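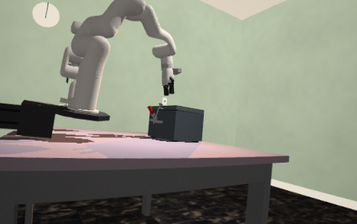
The Bedside room, with the arm above the box.

The Clock at Nedgate

The room had green walls and a pink table, and I had spent more of the spring in it than in my own kitchen. It did not exist, of course. It lived on a machine under my desk at Nedgate, where it was rebuilt from nothing every time I pressed a key, complete with ceiling and skirting board. Someone before me had given it a clock. The clock had one hand and no numbers, and I had got into the habit of glancing at it to see if it was time for lunch.

On the pink table was a grey box, and on the box was a lever with a red handle. The arm was supposed to move the lever. That was the job. We called the project Bedside because Cantero, who paid for it, hoped one day to sell an arm that would stand by a bed and work the switches for somebody who couldn't reach them. Cantero had sent us a drawing of this, in which a woman with excellent hair was smiling at a lamp.

The program that drove the arm was called Berik, after a village my supervisor had once been ill in. Berik had learned from demonstrations. I had made the demonstrations myself, with a headset on and a controller in each hand, standing by the radiator in a pair of walking socks, and I'm told it looked like a man trying to fold a sheet in a high wind. Berik watched the lot and drew its own conclusions.

By May it was good. It came down over the box, found the red handle and pushed, and it did so with a sort of weary competence I recognised from the woman in the post office. My supervisor was delighted and wanted a paper. I wanted a paper too. I also wanted to know what Berik was looking at, and I made the mistake of saying this in a meeting.

"The lever, surely," said my supervisor.

"Surely," I said, and was given until June to prove it.

The method was simple enough to explain to my mother, who asked me to stop. You take a robot that works and you spoil one thing in its world. You paint the walls another colour, say, and run it again. If it carries on as before, it never cared about the walls. If it goes to pieces, you've found something out. I spoiled the walls and Berik didn't mind. I spoiled the ceiling. I turned the red handle blue, feeling like a vandal, and left it to run overnight, and when I came in at half past eight Berik had pushed the blue handle all night long with no sign of surprise.

This was reported to Cantero as robustness. They sent a fruit basket.

I should have stopped there and eaten the pears. But it bothered me that you could take the one bright thing in the room and change it and have the arm not so much as hesitate. A person would hesitate. A dog would. So I made a list of 20 things left to spoil, and I worked down it in the evenings, when the building was quiet and the machine under my desk kept my shins warm. I spoiled the box, the legs of the table, the shadows. I took away the clock, felt bad, and put it back.

The floor was last on the list because I had never given it a thought. It was the dark, blotchy stuff that came free with the software, and there was a great deal of it. I swapped it for plain grey at ten in the evening, with my coat on, meaning to watch one run and catch the bus.

The arm swung out over the table in the usual way and came down nicely, fingers open, on a patch of air to the left of the box. It closed on nothing and pushed. It pushed with real conviction. Then it drew back and waited, as it had been taught to, like somebody who has told a joke in a foreign language.

I took my coat off.
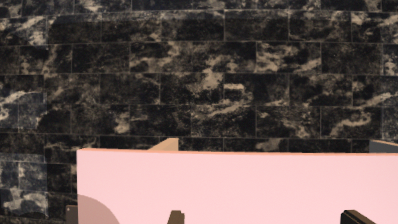 I stayed until they locked the car park. What Berik knew, as far as I could make out, was stone. It had learned that when a certain pale smear slid across the view from the wrist, it was time to slow down, and when a certain vein came up beside it, it was time to push. It steered to the lever the way my grandfather drove to Lincoln, by pubs. The lever had been there every time, so it had never needed looking at.

I ran it properly after that, almost 900 attempts on the plain grey floor over a long weekend, and the lever moved in 54 of them. I watched as many of those as I could stand. In most of them the arm had caught the handle with its elbow of a wrist on the way to somewhere else, and had then gone on to push the air beside it regardless.

My supervisor took it well. He read the table of results twice, and asked whether there was any chance that bedrooms might have this floor.

"All of them?" I said.

"A good many."

"I don't think I've ever seen a bedroom with this floor."

He looked out of the window for a bit. He had promised Cantero a demonstration, and Cantero had, I think, promised it to the woman with the hair. Then he asked how long it would take to teach Berik again with the floor changing under it every time, and I said four weeks, having no idea, and he wrote it down.

We had to tell them, naturally. The call was put in for two in the afternoon, and there were 4 of them on it, in matching fleeces. I showed them the blue handle first, as they had liked that, and then the grey floor. There was a silence while the arm came down and pushed at nothing.

"So it's very good at the floor," said one of the fleeces.

I said yes, it was outstanding at the floor.

"Could it be sold as that?"

I muted myself. My supervisor began to talk about the value of a negative result, and he went on for some time, and was rather moving. I let the run play to the end behind him. The arm drew back and waited over the box. The red handle was where it had always been, and by the clock on the wall it was still not quite lunch.

They gave us the four weeks. I made the new demonstrations in the same socks, over carpet, lino, bathroom tile and one floor I'd drawn myself that looked like ham, and by the second week Berik had started to slow down near the lever. Whether it was looking at it I couldn't say yet. I had a new list, and the clock was at the top.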